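3.2 Collecting the door demonstrations

We started out thinking the door tasks would be the easy part of the set. A door is big, it moves one way, and everybody who sat down at our desk has opened thousands of them. So I gave Priya Lyons (second author, and by far the best operator we had) a Monday morning to get through the first batch in Nemus, our simulator, and I figured we'd be on to drawers by lunch. We were not on to drawers by lunch!

The trouble is that a person opening a door does half the job by feel. You lean on it a bit, you let it slide along your knuckles, you shift your feet without thinking. Over the Stakel rig you get two hand controllers, a foot pedal for the base, and a headset showing what the robot sees, and that's it. No push back in the palm. Priya's first tries were full of long pauses where she just looked from one gripper to the other, and those pauses went straight into the recordings. A policy trained on them learned to pause too, very faithfully, which made us laugh for a day and then cost us a week.

We tried two ways of showing the task. In the first, which we call hand guiding, the operator holds a pair of small passive arms and the simulated arms copy them joint for joint. In the second, remote control, the operator only steers the gripper tips and a solver works out the rest. Hand guiding gave smoother paths, and I liked it a lot more myself. Remote control was quicker to teach to new people, though, and it let them rest their elbows (a bigger deal than I'd expected on long afternoons). We kept both and tagged every episode with the method used.

In total we recorded nearly 2000 episodes across the Skoltlow and Park layouts, with four operators taking turns. Each episode starts with the base parked at a random angle to the door and ends when the operator taps the pedal. We threw out anything where the headset lost tracking. We did not throw out clumsy ones, so long as the door ended up where it should. Clumsy recoveries turned out to be worth having, and I come back to them in Section 4.

Close contact was the hardest thing to show well. Figure 2 is a view from the robot's side, with the right gripper up against the edge of a white paneled door and dark wood close by on the left.

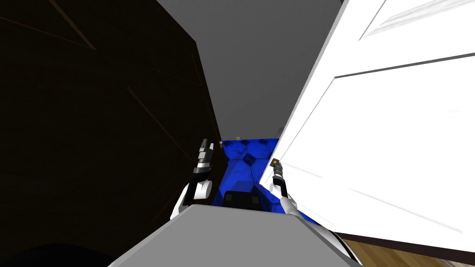
Figure 2. Both grippers at work beside the door, held at roughly the same height.

Does an operator need robotics experience to give useful demonstrations? Some practice on the controls matters a lot more, and our newcomers were giving us usable door episodes by their second session.

For training we cut every episode at the moments when the pedal was pressed or released, then trimmed any stretch where neither controller moved. That took care of most of the pausing. We left the gripper commands exactly as recorded, jitter and all, and smoothed only the base motion.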